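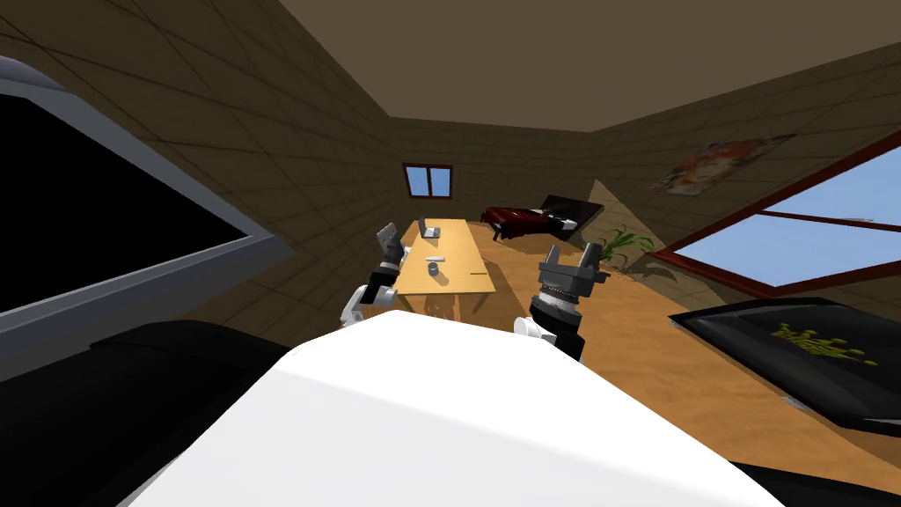 LUTORA, December

Why do we get hiccups?

You are eating a bowl of noodles. You are minding your own business. Then your chest gives a jump and out of your mouth comes a noise like a startled frog. Congratulations, you have the hiccups.

Under your lungs sits a wide, thin muscle called the diaphragm (say it DIE-uh-fram, and ignore the g, everyone does). It is shaped a bit like an upside-down bowl. When you breathe in, it pulls down and air fills your lungs. When you breathe out, it relaxes and goes back up. It does this all day and all night and has never once been thanked.

Now and then it gets twitchy and yanks down when you didn't ask it to. Air rushes in. A split second later, a gap at the top of your windpipe snaps shut. That snap makes the "hic." The "up" is just you, looking surprised.

What sets it off? Eating too fast is a good way. So are fizzy drinks, a very full stomach, or laughing hard at something you weren't supposed to laugh at. Sometimes there's no reason anyone can find. Babies hiccup before they are even born, and they haven't had any soda at all.

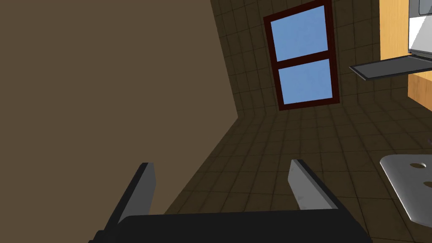
Onik wrote in to say that standing on one leg and thinking of a green cow works every time, and asked why we left it out of our last issue. We left it out so as not to upset the cow.

Most hiccups stop by themselves in a few minutes, so whatever you were doing when they stopped gets the credit. People swear by sipping cold water, holding their breath for a bit, or having a cousin jump out of a closet. Holding your breath may calm the diaphragm down. The cousin mostly makes you spill the water.

Grown-ups get hiccups too, usually in quiet places such as libraries. If yours ever go on for over 2 days, it's time to see a doctor, who will not jump out of a closet.

Try this: put a hand just below your ribs and take a slow breath in. Feel your belly push out? Your diaphragm is moving down and making room. Do it 3 times, then go finish your noodles. Slowly.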